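Room Hire at Hosgate Hall: Your Questions Answered

How do I book a room?
Give Leanne Kershaw a ring or drop her a line, and she'll tell you what's free. Saturday goes first, so if you have your heart set on one for a birthday or a shower, please do ask early (December fills up faster than you'd think!). We hold a date for 3 days while you talk it over with the family.
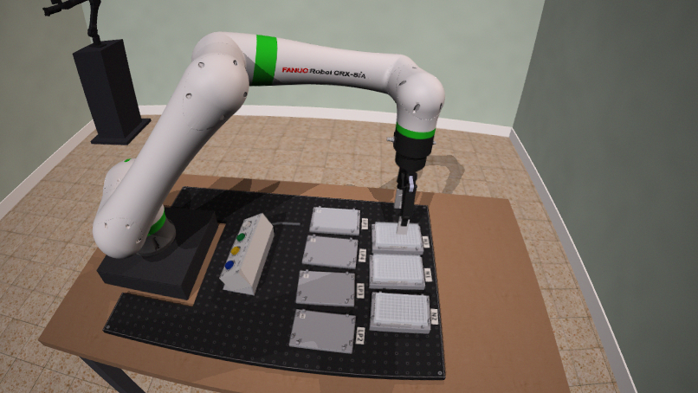

What does it cost?
The Lambert Room is $93 for an evening, and that covers heat, lights and the use of the kitchen. Your deposit comes back to you once the keys do.

Can we bring our own food?
Oh, please do. The kitchen has a big oven and two sinks, and you're welcome to use the plates as long as they go back clean. Caterers are fine too, but have them talk to Leanne first about parking, as the side lane is narrow and our neighbors need to get in and out. 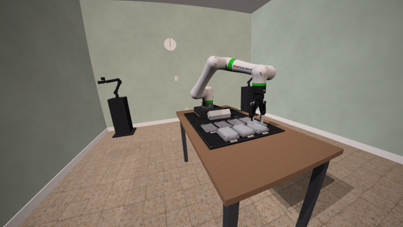 If you'd like coffee for a crowd, we can lend you the large urn. It takes a good while to heat, so switch it on before you start putting out chairs.

May we decorate?
Yes, with ribbon, string or painter's tape. No tacks in the walls, please, and no confetti, indoors or out.

When do we need to be out?
Music off at 10, doors locked by 11. Keys go through the mail slot by the front door.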